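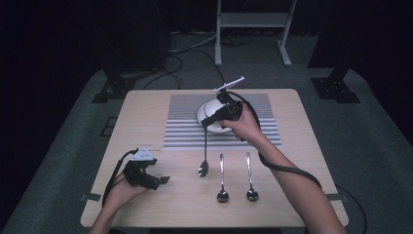

Right gripper on one spoon, left one free, two spoons still on the table.

striped_mat: Place-setting demos with the handheld grippers, no robot arm in the loop. We're at 3973 demos on the Lacson recipe and I'm pretty happy! Policy trained on all of it beats the one trained on the first 2231, mostly on spoons (plates barely moved).

gearlash: Nice, but is that more data or better data? Your later demos are probably smoother. I'd shuffle, then subsample.

striped_mat: Fair, I split by date like a dummy. Rerunning Friday.

Sadirov_fan: I don't buy that you need that many. Brollen got decent plates out of way less. Where do you grab them?

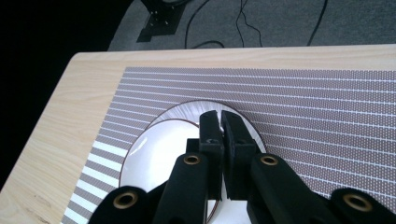 Wrist view, both fingers closed on the plate near the rim.

striped_mat: Rim, always. Glare on the white is rough on the wrist view though, so I dropped the exposure in May.

gearlash: Then your split has a lighting change baked in too!! Please shuffle.

striped_mat: ok ok, shuffling. 4 seeds, 10 rollouts each.

Sadirov_fan: 10 is thin for spoons. I'd still bet on the small set.

We use cookies to keep you signed in. Accept | Manage settings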